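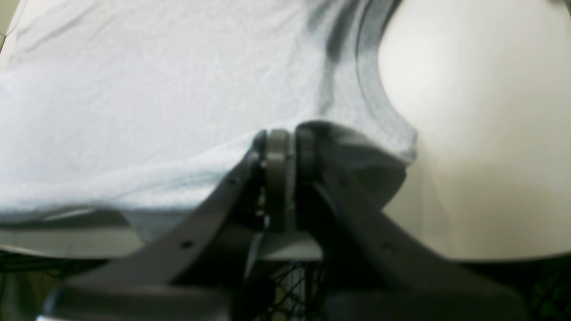 Koubek Garment Set: Gallery

Posted February 1, 2022 by Zoltán Kocsis

Koubek is the part of the Drovomitz project that deals with clothing and other soft goods. We record a person guiding the arm through a task, save the camera views and joint positions together, and use the recordings to train the handling model. The set stands at 583 episodes. Of those, 220 are cloth grasps and the rest are folding and placing.

Pictures on this page come from the wrist camera. They are not retouched. Click a picture for the larger version.

Wrist view, light gray cotton
The fingers have hold of a gathered section of the cloth, with a thick fold over the right finger. Most of the fabric still lies across the pale surface.

Notes on the garment set

An episode starts with the arm at its rest position and ends when the operator releases the pedal. Missed grasps are kept and labeled as misses. We threw them out until August, and the model trained on that older data would close on air and carry on with the fold as if it had the cloth.

Each grasp gets one of 11 labels, depending on which part of the garment was taken: hem, collar, cuff, side seam and so on. If the operator and the person checking disagree, the episode goes into a separate folder called Unsure and is left out of training.

Plain light fabrics take longer to label than printed ones. Folds are hard to tell from seams on a small preview, so please open these at full size.

There are 2 operators on the set at present. Both work from the same instruction sheet, which is kept in the Pradeto folder along with the label list.

Related galleries: Polier (rigid parts), Pradeto (calibration)

Corrections to labels or captions can be sent to Zoltán. Include the episode number.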